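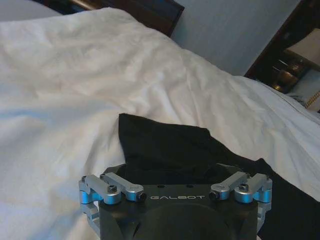
Department of Textile and Apparel Studies, Ulladness College

Course handout 4: Moisture, fiber and fabric weight

May 30, 2026

4.1 Regain and moisture content

All textile fibers take up some water from the air. The amount depends on the fiber, the relative humidity and the direction from which equilibrium is approached. Two measures are in use. Moisture regain is the mass of water divided by the oven-dry mass of the fiber. Moisture content is the mass of water divided by the total mass. Regain is always the larger figure for the same specimen, and the two are often mixed up in lab reports. State which one you are using.

Cotton and wool have high regain. Polyester takes up very little. Blends fall between their components, weighted by dry mass.

4.2 Hysteresis

A specimen that reaches equilibrium by drying holds more water than one that reaches it by wetting, at the same humidity. For this reason specimens are pre-dried at low humidity before conditioning, so that all of them approach from the dry side.

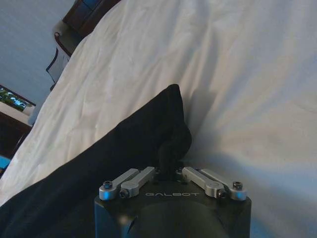 4.3 Fabric weight

Weight is reported as mass per unit area, in grams per square meter. Cut the specimen flat and free of tension – a stretched knit gives a low reading. Keep clear of the selvage, where the yarn spacing differs from the body of the cloth.

Worked case. A piece of the Biditz cotton sheeting has an oven-dry mass of 900 g. At a regain of 7 percent the water present is 63 g, and the conditioned mass is 963 g. The moisture content is 63 divided by 963, or 6.5 percent.

For the Sqalli set, use the dry masses in the table handed out with the samples. Show the regain calculation before the area calculation. Round only at the last step.

Color has no direct bearing on weight per unit area. Finishes do. Sizing, softener and heavy pigment prints all add mass and should be removed or noted before a fiber comparison is made. 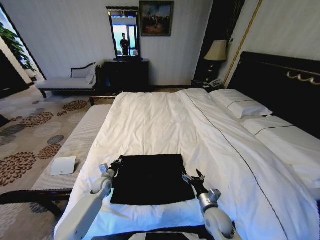
Why is regain based on the dry mass?
The dry mass of a specimen stays fixed while its total mass changes with humidity, so readings taken under different conditions can be compared directly.

4.4 Reading for next session

Ukham lab manual, section 7, on conditioning. The written exercise is limited to 30 lines plus calculations.

4 shares | 0 comments

Contact the department | Copyright Ulladness College | Back to top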